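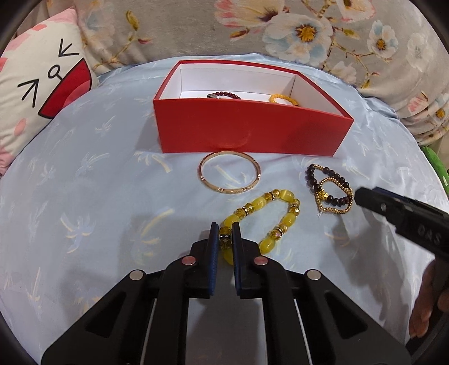

Chapter 10
Silent Auctions and Raffles

After reading this chapter you should be able to plan a silent auction from first request to final pickup, set opening bids and increments, and decide when a raffle is the better choice.

Most fundraising events earn money in more than one way. Ticket sales usually pay for the room and the food, and what is left over is often small. The auction is where a dinner or a reception starts to bring in real money for the cause. It also gives guests something to do in the first hour, before the program begins.

A silent auction has no auctioneer. Donated items are set out with a bid sheet, and guests write down a bidder number and an amount. When the tables close, the last valid bid on each sheet wins. The method is cheap to run, but it depends on paperwork. A missing bid sheet can cost as much as a missing item.
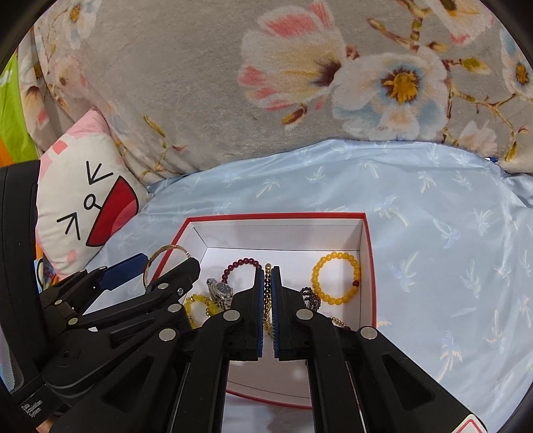

10.1 Finding and Recording Donated Items

Start asking early. For an October event, letters should go out in July, and businesses that have not replied should get a phone call two weeks later. Ask for something specific. A restaurant that is asked for dinner for four will often say yes, while one that is asked for "any donation" may put the letter aside.

Every item gets a number and a record on the day it arrives. The record shows the donor's name and address, the fair market value, any limits on use, and where the item is stored. Use the donor's own figure for value when there is one. Gift certificates need an expiration date on the record – this is the detail most often left out, and winners do ask.

Consider the Clellville Library Benefit, a case we will return to in this chapter. The planners accepted 273 items for a guest list of 500. Many guests came as couples and bid together, so the number of likely bidders was far lower than the guest list suggested. A large share of the sheets closed with one bid or none. 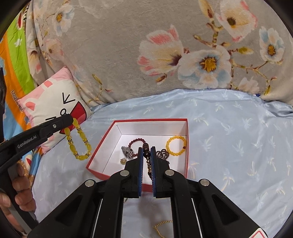

The next year the same planners grouped small items into baskets and packages, and turned down goods they could not combine. They had fewer sheets to watch and more competition on each one. Checkout was also shorter, as most winners had only one package to collect.

10.2 Opening Bids and Increments

The opening bid is the lowest amount the event will accept. Many planners set it between 30 and 50 percent of fair market value. The increment is the smallest amount by which a new bid must beat the last one. Print both on the sheet, and print the bid lines already filled in with amounts, so that guests only have to add a number.

Key terms: bid sheet, fair market value, increment, opening bid, package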